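The hand-held gripper kit deserves a duller sort of review

14 comments
Shares 44

June 11, 2018

Most of what has been written on the Maver hand-held gripper kit treats it as a cheap robot. It has no motors, it does not move by itself, and a buyer who wants a robot should buy one. The kit is a measuring instrument with two jaws on the front, and it ought to be judged the way we judge a torque wrench or a dial gauge: by what it records, how well it repeats, and how long it stays in adjustment.

My view, after nine weeks of use at a packing firm in Tadmont, is that the hardware is good, the service contract is poor value, and the documentation falls short of both.

The hardware first. The jaws are driven by a trigger through a plain linkage. There is some play in the linkage when new, and it does not get much worse. Jaw opening is recorded along with the camera picture, and the two stay in step over a 30 minute session, which was more than we got from the older Fultamberg unit. With that one we had to line up the two records by hand every morning, using a sharp close of the jaws as a marker. The Maver unit needs no such trick. Weight is acceptable. The grip is shaped for the right hand, and left-handed operators complained, with good cause.

The finger pads wear. This is expected of any soft pad, but the kit is sold with one spare pair and the replacements are priced as if they were precision parts. They are moulded strips. We made our own from sheet material and saw no change in the results. Maver takes the position that home-made pads void the calibration certificate. I think that position is wrong for a part which is meant to be used up, and I would like to see it dropped before the July price list.

Then there is the service. Maver offers a contract under which the customer's recordings are sent away, checked, and returned as a trained policy for an arm of the customer's choice. Ours was an Ots arm, a common enough model. The turnaround was slower than quoted and the returned report gave a single pass rate with no breakdown by task. A single figure is of little use to anyone who has to decide which task to put on the line. If the arm handles cartons well and pouches badly, the average hides both facts. We asked for the breakdown and were told it belonged to a higher tier.

I object to the tier, and I object more to what it encourages. A buyer who sees only one number will try to raise it in the simplest way, by recording more of whatever is already easy. The harder tasks are then left out, and the policy looks better on paper with each round. A supplier with long experience of this trade must know that.

It may be said in reply that small customers do not read detailed reports, and that a simple figure is kinder to them. I have worked for small customers for most of my career. They read reports closely when the report concerns money they have already spent.

The documentation has its own faults. The manual covers assembly in good order, then gives half a page to the choice of work surface and lighting. These matter a great deal. A camera carried by hand meets every change of light in the room, and shadows on a pale, plain top can shift from one pass to the next. The manual should say how much of this the system will stand. It says only that lighting should be "adequate".
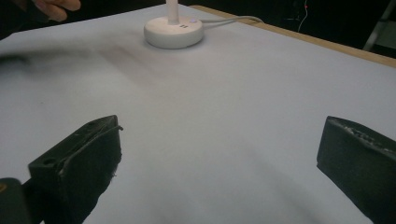
Is the kit worth buying without the service contract? For a firm that has one person able to train and test a policy in-house, the hardware alone is the better purchase, and the money saved will cover pads and a second mount.

For a firm without such a person the choice is harder. The contract is then the only route to a working arm, and the price has to be set against hiring. I would still ask for the task breakdown in writing before signing – and would walk away if it were refused.

Two changes would alter my opinion. The first is a per-task report at the basic tier. The second is an open drawing of the finger pad, with its tolerances, so that any workshop can cut one. Neither would cost Maver much. Fultamberg already publishes its pad drawing, and its customers put up with a good deal of clumsy software on the strength of it.

Until then I would rate the instrument above the company's terms for using it. We are keeping our unit and have let the contract lapse.

Comments (14)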